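Rosville Bottle Sort: Gallery

What a month! Our bottle collection ran right through December and the hall kitchen has never been so full of plastic. We asked people to bring in their empties for the spring greenhouse wall, and they came in carrier bags, pushchairs, bike baskets and (once) a wheelbarrow. The final tally on the whiteboard was 1716 bottles, of which 1530 were good enough to build with. I am still grinning about it.

This page is a little look at the sorting side of things, put together by Gifty Korletey. Captions are mine, so blame me for the enthusiasm!

On the sorting table

I love how different clear bottles look once you lay them down together. The middle one has long flutes near the base that catch the light beautifully, and its neighbour on the right has gone a bit crumpled. No cap and no label on the middle one, just how we like them for threading on the canes.

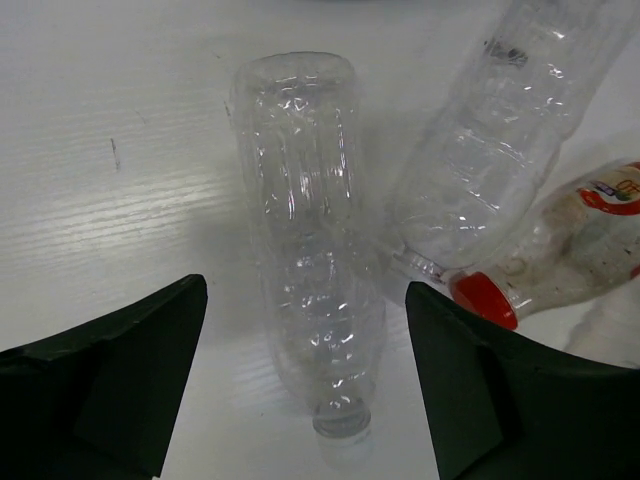
What we kept and what we didn't

Clear bottles with a decent straight body went in the keep pile. A few dents are fine, as they mostly vanish once the bottles are stacked end to end. Anything split went to ordinary recycling, along with the milk bottles, which are lovely and sturdy but let in far less light.

Labels were the slow part. Most came away after a soak in warm water, but the glue on some of them is fierce, and we got through a whole tub of bicarb and cooking oil paste on the worst. Orange oil works too and makes the kitchen smell fantastic.

Where they're going

The first panel will go up on the Berrada Lane side, where the old fence came down. Each panel takes 90 bottles on canes, and the smaller ones for the door take 70. If you have bamboo canes going spare, we'd be thrilled to have them, any length over a metre. Leave them by the side door at Joder House, or bring them along to the next build session and stay for a cup of tea.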